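Home Work News Studio Contact

New site for Kirkthorpe is live (finally!)

I pushed the button on the new Kirkthorpe site in June, a little before seven in the morning, with a coffee in one hand and my phone in the other, waiting for somebody to call and tell me the checkout was broken. The phone stayed quiet, so I went and made toast.

If you haven't come across Kirkthorpe, they sell secondhand and reconditioned office gear: desks, chairs, monitors, desktop computers, the odd laminator. Dougal Gourlay started the company and still runs it, and he wrote to us last fall with an email whose subject line was just "website, help." I liked him right away.

The old site had grown the way these things do. Somebody built the first version years ago, somebody else bolted a shop onto the side, and then a blog went in that had its own menu and its own logo (slightly the wrong blue, which drove Dougal nuts). When Jae-hoon Song and I sat down to go through it all we found 1,077 pages, and a big chunk of those were products that had been sold ages ago and were still sitting there with an "Add to cart" button that did nothing. Jae-hoon made a spreadsheet. I made more coffee.

We ended up keeping 31 of the regular pages and rewriting most of those from scratch. The product listings now come straight out of Kirkthorpe's stock system, so when a chair sells it drops off the site without anyone having to remember to take it down. That bit took longer than the whole design did! The stock system exports its data in a format I had never seen before, with the prices in one file and the descriptions in another, and for a while every filing cabinet on the test site was described as a "swivel stool, charcoal."
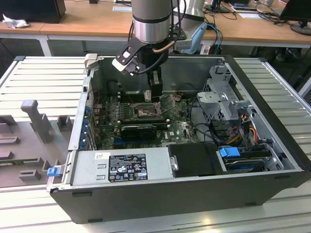 A desktop with the side panel off, Dell motherboard and all.

For the content side we used Flosska, which regular readers will know I've been going on about since last year. The Kirkthorpe folks can edit any page themselves, and the preview shows them what it'll look like on a phone before they publish. Dougal had his first go at it during our training call and managed to rename the About page "Dougal's Page" while I was still explaining the login screen. We changed it back, though I kind of wish we hadn't.

The look of the thing is Jae-hoon's work and I can't take any credit for it. He set the headings in a typeface called Erkmont, a chunky one with really nice numerals, and on a site with a price every couple of inches that matters a lot more than you'd think. The colors are a dark green and a warm off-white, with one orange that only shows up on buttons. I tried to sneak the orange into the footer and was told no. I tried again a week later and was told no again.

Search was the other big job. People shopping for used office stuff tend to know exactly what they want, down to the width of the desk, so we put filters for size and condition right at the top and got rid of the giant rotating banner that used to live there. There are 3 condition grades now, each with a plain explanation of what you're getting, scratches included. The old site had a star rating for condition that went up to seven for some reason. Dougal couldn't tell us why either.

A quick word on speed for those of you who care about that sort of thing (hi, all four of you). The old home page took roughly 13 seconds to load on my phone out in the parking lot, where the signal is lousy and where I do all my testing. The new one shows up before I've got my thumb out of the way. Most of that came from shrinking the product photos and throwing out a pile of old scripts, including a snow effect somebody had set up for the holidays and then hidden instead of deleting.

There's still a list, of course. Trade accounts are coming next, so schools and small offices can order on invoice, and the delivery calculator needs some work for anybody ordering more than one pallet. The blog is moving over bit by bit too. If you spot a broken link in there, send it my way and I'll fix it.

Next up in the studio is Jin, a little noodle place that wants online ordering and a menu that isn't a sideways PDF. We had the kickoff meeting over lunch and I had the dumplings. More on that one once we've got something to show.

Older news Newer news Back to top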